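**The Villain Gets the Good Songs**

Every animated film with a singing villain has the same problem, and Clotberg has it worse than most. For the first half hour we follow Hedero, a kind young lamplighter who wants to see the ocean. He has a nice voice and a nice song about the ocean. Then the Duchess Radel comes down the stairs in a coat made of other people's curtains, sings about why she has never once apologized, and poor Hedero might as well go home.

I watched it again in May for the club, having last seen it as a kid, when I was so scared of the Duchess that I sat through her scenes facing the couch. As an adult I found her to be the only person in the movie with a job. She runs the town. She does the accounts. She has a plan for the harbor, and while it is an evil plan, it does include a new pier. Hedero's plan is to look at the water.

The drawing takes her side too. Watch her hands in the staircase number. Each finger arrives a beat after the one before it, as if the whole hand had to be talked into the gesture. The lead animator, Mladenović, drew all of her scenes himself and handed most of Hedero's to whoever was free, which explains why our hero's chin changes size when he crosses a bridge. Once you have noticed the chin you'll never follow the plot again. Sorry.

Tharushi Selvanayagam, who introduced the film for us, made a case for the lamplighter that I want to record fairly, as she will be reading this. Her view is that he is supposed to be a bit dull. He is the one who listens, and the Duchess needs somebody to sing at. Take him out and she's a woman yelling on a staircase. I thought this was very well argued and I still wanted the pier to get built.

We split over the ending. The Duchess falls into the harbor, as villains in this line of work must, and her coat floats up without her. Half the room took that as a death. The rest of us pointed out that she mentions being a strong swimmer 35 minutes in, in a line so odd and so pointless that it has to be there for a reason. The sequel would have settled it, but the sequel is about the dog.

The dog, for those who missed it, has two scenes and no name. He got his own movie. There is some kind of lesson in this for anyone who has worked hard on a character.

A few notes from the discussion, in no order:

- The ocean song is three verses long. It feels like more.
- The baker's wife is plainly voiced by the same actress as the Duchess, and they share a scene. She argues with herself over a loaf of bread and loses.
- Opinion was divided on the talking lamp. I was against.

Next month we are doing sidekicks, and I'm taking suggestions now. Anything with wings has a head start. Please don't all say the lamp – I have a list, and the lamp is at the bottom of it. Doors at seven, film at half past, and bring a cushion if you were one of the people who complained about the chairs.

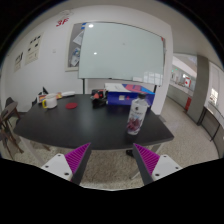 *The whiteboard and the black-topped table*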